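1/ Can a machine do your chores yet? I've been chewing on this all week and I'm more excited than I've been in years, so you get a thread. Short version: some of them, slowly, and the ones that work are the ones I'd have bet against.

2/ Folding towels gets all the video clips. I care more about clearing a surface. You know the table after a messy afternoon, with paper on it, specks all over the paper, a box, a rag, something in a plastic sleeve. A kid can clear that. For a gripper with two fingers it's a whole course of study!

3/ First problem is the sheet of paper. It's flat, so there's nothing for two fingers to close on. You pinch air, or you press too hard and crumple it. People slide the sheet to the edge of the table and grab the overhang without thinking. I love that trick, and I want every machine to have it.

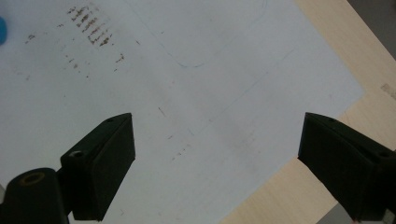 Tsegereda Wolde asks why you'd bother picking up the paper at all when you could just tip everything into a trash bag, paper included. Fair! In a kitchen I'd do exactly that. On a shop floor, half of what's on the paper is stuff you need again in ten minutes.

4/ Which brings me to the shop floor. Blackwood (small repair shop, great people) let me hang around their benches for a day. Their wish list has no welding on it and no heavy lifting. They want the bench reset at closing time. Rags in the bin, bottles on the shelf, cardboard flattened. That's it!

5/ Rounded plastic things are the fun middle ground. Fat enough to get fingers on both sides, smooth enough to squirt away if you squeeze high on the curve. Now add a thin wrinkly layer over the lower part and your grip is on the layer, which may or may not move with what's inside. I could watch this stuff all day.
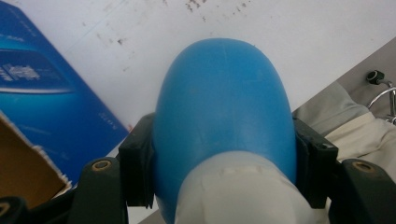 6/ Numbers, for those who like them. The Wamum chore log has 2117 attempts in it, all small household and bench jobs. 956 were finished with no human stepping in. Less than half, I know. But go read the failures, so many of them are one nudge away from fine.

7/ Cloth is still the hard one. It never sits the same way twice, and a rumpled rag next to the thing you want is a great way to end up holding both.

8/ Best guess on what comes first at home: putting bottles back, carrying stuff to the sink, picking up socks. Wiping down comes later. Dried-on spots need you to look, scrub, look again, and push harder, and that "push harder" part is tricky.

9/ Going to see the Rinberg bench setup in September and I'll post notes. If you've got a chore you want me to ask them about, reply with it. Weird ones welcome (someone already sent me "matching lids to containers" and wow, yes).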